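Skernham parts handling demos, README

Read this before you train on the set. Smaranda Buzatu asked for a page that doesn't oversell it, so the doubts come first.

What it is

300 episodes of a two-armed robot driven by remote control at a yellow parts cabinet. Two operators, Yuzuki Matsuda and Ashraful Ranasinghe, did all the driving. Recording took up most of August.

What we doubt

The claim going in was that a new operator could be useful after 55 minutes of practice. We don't believe it. Ashraful's early episodes are full of stops and second tries, and they are still in the set. A policy that copies them will copy the dithering too.

Success was marked by whoever was driving. Rajitha Weerakoon rechecked 12 episodes and disagreed with 2 of the marks. That is a small check, and we would not quote a success rate from it.

There is one cabinet and one room. If your model does well here, you have learned that it does well here.

Views

Head camera plus joint readings for both arms. The arms get into the view a lot, and they can hide the part being reached for. Small parts and blocks stay on the cabinet, while the larger black shells go in the white tray on the floor. Packing material was left lying about and was not logged, so its position changes between episodes with no record of it. 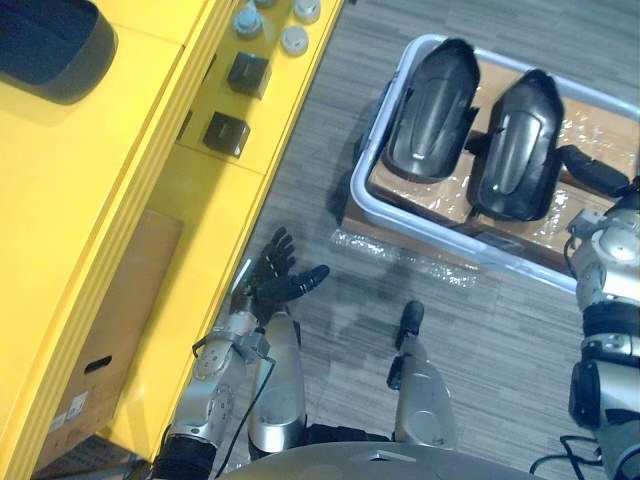 Known problems

- Left and right hand commands are swapped in the first session. Fix on load with the flag in the config.
- Grip force was not recorded. Please stop asking us to estimate it.
- Task names were typed by hand and the spelling varies.

Contact

Anoma Gunawardena keeps the files. Send corrections to her, with the episode number.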